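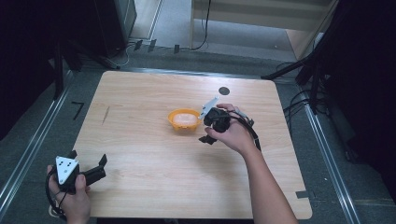
Stelano Platform Reliability, Engineering Diary

May, on-call week, 07:40

Woke to the queue depth alert on Cimine. The consumer group had stopped committing offsets at 02:11 and the lag had been climbing ever since. The pager did not fire because the threshold is set on error rate, and a consumer that does no work produces no errors. I raised this in the last review and it is still in the backlog.

Restarted one consumer by hand. It picked up its partitions, processed 24 messages, and hung again. Took a thread dump before killing it. Every worker thread was parked in the HTTP client, waiting on a connection from the pool. The pool is shared between the pricing call and the address lookup. Address lookup goes to Birkov, and Birkov was accepting connections and never answering.

So the circuit breaker should have opened. It did not. Read the config twice. The breaker wraps the call, but the wait for a pooled connection happens inside the client with its own timeout, and that timeout was left at the default, which for this version is no limit. The breaker counts failures when a call returns. None of them returned.

09:15

Set the pool acquire timeout to 2 seconds and the read timeout to the same value. Deployed to one instance. The breaker opened after the first window and the consumer began draining with the fallback path, which writes the order without a normalized address and flags it for repair. Rolled out to the rest. Lag started falling.

The repair job has not been run in anger before. Left it disabled for now. I do not want it calling Birkov the moment the breaker goes half-open, on top of the live traffic.

11:30

Lag at zero. Birkov still not answering on the lookup endpoint, health endpoint green throughout. Their health check only confirms that the process is up. Ours does the same in at least one service (Baxter), so I have no standing to complain. Wrote a ticket against Baxter to split liveness from readiness and have readiness look at the pool.

Also found that retries were nested. The client retries, the wrapper around the client retries, and the queue redelivers. Each layer looks reasonable in its own file. Removed the client retries and kept the wrapper, with jitter. Redelivery stays as it is.
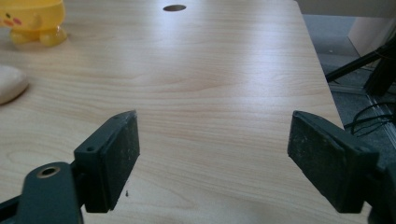 Stelano Platform Reliability, Engineering Diary

14:20

Birkov came back. Breaker went half-open, let the probe calls through, closed. No manual step needed. Latency on the lookup was high for a few minutes and then settled.

Enabled the repair job with a concurrency limit of one. There were 211 flagged orders. First pass failed on all of them with a validation error: the fallback path writes an empty string for the postal code and the repair job expects null. A unit test exists for each side and both pass. There is no test that feeds the output of one to the other. Patched the job to accept either, added the missing test, ran it again. All repaired.

16:05

Spent the rest of the afternoon on bulkheads. Current state: one pool, 100 connections, all downstream calls. Proposed state: a separate pool per dependency, sized from measured concurrency. Pricing needs most of the capacity. Address lookup needs very little, and if it fills up it should fail fast and leave pricing alone.

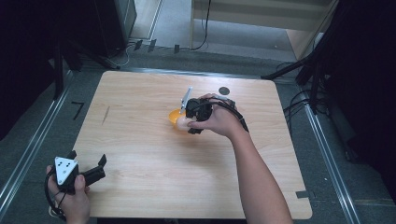

The objection will be that idle connections in a small pool are wasted when another pool is saturated. True, and I accept the waste. Sharing is what let a lookup we can live without stop the orders we cannot.

Semaphores would be cheaper than separate pools, since the limit sits in our code and the client stays as it is. The drawback is that the semaphore has to be acquired with a timeout too, or we have moved the same bug up one level. Will prototype both on Baxter, where traffic is low.

17:50

Changed the Cimine alert to fire on offset age. Tested it by pausing a consumer in staging. It paged me, and I acknowledged it.

Open items: the Baxter readiness ticket, a search for other clients with default acquire timeouts, the incident write-up. The write-up needs the thread dump attached, and I have left it in my home directory on the bastion, so copy it off before the nightly cleanup.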